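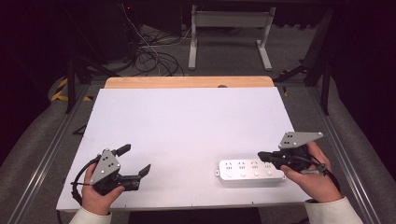 Stiseck Asks Shoppers to Look Twice at the Switched Power Strip

GUDESSIDE, Mar 3, 2025 - Stiseck, the home products testing group, today published a buyer's guide to power strips with a separate switch for each socket. The guide takes a cool view of one of the most common claims made for them: that buying one will lower your electric bill.

"A switch saves nothing until a person presses it," the group writes in the guide's opening section. "We would like to see fewer boxes that promise savings and more that print the load rating where a shopper can find it."

The guide deals with the plain white desktop type, with four sockets along the top and a round button for each. Stiseck has no quarrel with the layout. Being able to shut off a lamp and leave a computer running is handy, and the group says so. Its doubts are about the price. Several sellers charge a good deal more for individual switches, and the packaging seldom says how long those switches are expected to last.

Button placement gets a section of its own. A row of identical gray buttons looks tidy in a store, the guide says, but large plugs can hide the button underneath or make it hard to tell which socket it controls. Stiseck suggests bringing your bulkiest charger to the store and asking to try it. Labels help too, and masking tape will do.

The group is also unimpressed by the word "protected." Some strips cut off when overloaded, some guard against surges, and some do neither. A switch should not be taken as proof of any of these. Heaters and other high-draw appliances belong in a wall outlet, whatever the box implies.

Retailer Asell will carry printed copies of the guide at its Sánchez Street store for $2. Asell had no say in the text, which includes criticism of its own shelf signs.

A second edition, covering cord length and wall mounting, is planned for August. Stiseck has asked manufacturers for switch life figures and will print the replies it gets, along with the names of firms that send none.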